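# Two-finger or suction for plates and stemware in sim?

**tallow_88**

I'm comparing two end effectors before we buy anything. One is the Rodance two-finger gripper, the other is the Enex suction cup. Same arms, same controller, 50 runs each in a simulated kitchen with an overhead camera.
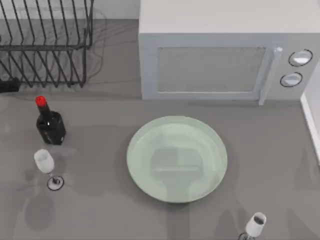

The fingers do fine on the bottle and badly on the plate. Suction is the reverse, and it fails on the wine glasses almost every time. Should I trust any of this before trying hardware?

**Areeba Jadoon**

Trust the plate result for the fingers. A plate lying flat gives them only a thin rim to get under, and that is just as hard on a real bench. I would not trust the suction numbers yet. Most sims treat the seal as on or off, and a real cup leaks on a curved rim. Try 200 runs with the friction varied before you compare totals.
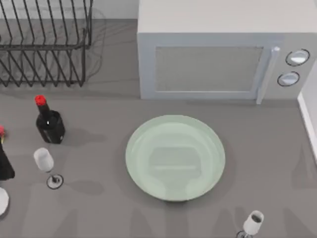 Check your camera coverage too. If the policy only gets the overhead view, it will have trouble with anything near the border. The second bottle at the far left is just a sliver, and the wine glass at the bottom is partly out of view. I'd raise the camera or add a wrist view, then rerun both grippers. We did that on the Pemon setup in November and the ranking changed for glasses but stayed the same for plates.

**grubscrew**

Suction for plates, fingers for everything else. You have two arms so put one on each. Siregar sells a quick changer too but I haven't used it.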